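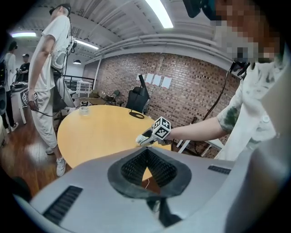

A small clear glass cup on a round wooden table.

What Is Glass Made Of?

By Afia Quansah

Glass starts out as sand. It isn't quite the kind you find on most beaches, which has bits of shell and dirt in it. Glassmakers want sand that is almost all one mineral, called silica. Silica grains look like tiny pieces of cloudy crystal.

If you heat silica enough, it melts. The trouble is that it takes a huge amount of heat, far more than a kitchen oven can make. Long ago, people found that adding a white powder called soda ash made the sand melt at a lower temperature. Glass made with only sand and soda ash has a problem, though. Water slowly dissolves it. So a third ingredient goes in, crushed limestone, and that makes the glass strong enough to hold a drink.

Inside the furnace

At the Baidoo glassworks in Kivell, the furnace runs day and night. Letting it cool down could crack the bricks inside, so workers keep it hot even when no one is making anything. A furnace like this one may stay lit for 16 years before it is shut off and rebuilt.

Sand, soda ash and limestone go in at one end. Old broken glass goes in too. Glassmakers call it cullet. It melts more easily than the raw ingredients do, so the furnace uses less fuel. The mixture turns into a thick orange liquid that moves a bit like honey. Bubbles of gas rise to the top and escape. If they stay in, you can see them later as little dots in the finished glass.

Making the shape

For a bottle, a machine cuts off a blob of melted glass, called a gob, and drops it into a metal mold. Air is blown in, and the glass spreads out until it touches the walls of the mold. Drinking glasses can be blown like this too, or they can be pressed. In pressing, a plunger pushes down into the gob and squeezes it into a cup shape.

Some people still blow glass by mouth. They pick up melted glass on the end of a long metal pipe, blow gently and keep the pipe turning. If they stop turning it, the soft glass sags to one side. Learning to do this well takes years.

Windows are different. The melted glass is poured onto a bath of melted tin, where it floats and spreads out flat. Both sides come out smooth.

Cooling down slowly

New glass can't just be left on a shelf. The outside would cool and shrink faster than the inside, and the two would pull against each other. The glass might crack right away, or days later. To stop this, it travels through a long oven called a lehr, which gets cooler from one end to the other. The lehr at Kivell is 25 yards long. This slow cooling is called annealing.

Why can we see through it?

In many solids, light gets scattered or soaked up. Glass has no crystal grains inside for light to bounce off, and it soaks up very little of the light our eyes can see. Most of the light goes straight through.

Color comes from small amounts of metal. Iron makes glass green, and cobalt makes it deep blue. Look at the edge of a window pane and you may see a green tint, because ordinary sand has a little iron in it.

Words to know

Silica: the mineral that makes up most glass sand
Cullet: broken glass that is melted again
Gob: a blob of melted glass
Lehr: the oven where glass cools slowly
Annealing: cooling glass slowly so it does not crack

Next: How Paper Is Made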